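Retoucher and Print Technician, Portrait Studio
Skurndale Portraits — permanent, full time
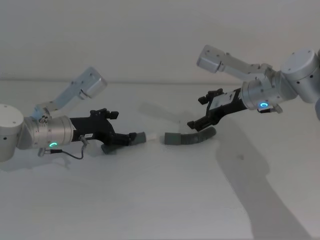

Two robot arms at a white table.

Skurndale Portraits makes family and individual portraits for the wall. Sittings take place in the studio or at the client's home, and every finished piece is retouched, printed and mounted on our own premises. We are looking for a retoucher and print technician to start in September.

The post reports to Touran Nazari, production manager. You will work alongside Bijan Zarei, who runs framing, and two photographers.

Main duties

Raw conversion and colour correction of selected files, working from the photographer's notes.
Skin, hair and clothing retouching to the studio standard. This is a restrained style: temporary marks are removed, permanent features stay unless the client has asked otherwise in writing.
Head swaps and composite work on group portraits, mainly families with small children.
Soft proofing and test strips for each new paper batch.
Printing on cotton rag and baryta papers, up to 600 mm on the short side.
Weekly calibration of two monitors and the print viewing booth, with readings entered in the log.
Dry mounting and surface inspection before work is passed to framing.
Archiving of layered files and final print files under the studio naming scheme.

Last year the studio delivered 441 framed pieces. The workload is uneven. October to mid-December is the busiest period and annual leave is restricted during those weeks. January and February are used for archive work, equipment servicing and the sample albums.

What we need from you

At least two years of paid retouching work, in portraiture or a closely related field.
A sound understanding of colour management, including profile building and rendering intents.
Confident use of layers, masks and frequency separation, and the judgement to leave the last of these alone when it is not needed.
Experience of running a large-format pigment printer, including nozzle checks, media changes and head cleaning.
Normal colour vision. A hue test is given at interview.

Experience of hand-finishing prints would be useful — spotting, varnishing or deckling — but training can be given. A driving licence is not required.

Terms

Hours are 9.00 to 17.30 with one hour for lunch. Some weekend work is needed before Christmas and is repaid as time off. Salary depends on experience and will be discussed at first interview. There is an annual allowance of £500 for courses, books or materials, agreed with your manager. The probation period is three months. The role is based in the studio and cannot be done remotely, as final colour decisions are made in the viewing booth.

How to apply

Send a CV and a short covering letter to Zohreh Ghasemi at the studio office. Include four before-and-after pairs of your own retouching, saved as full-size JPEGs with the profile embedded. State which parts of each picture are your work and obtain the sitter's permission before sending. Please do not send prints at this stage.

Shortlisted applicants will be asked to spend a paid half day with us, retouching one supplied file and taking it through to a finished print. Travel costs within the UK are refunded against receipts.

Questions about the technical side of the post should be marked for Touran Nazari. Applications from agencies will not be considered.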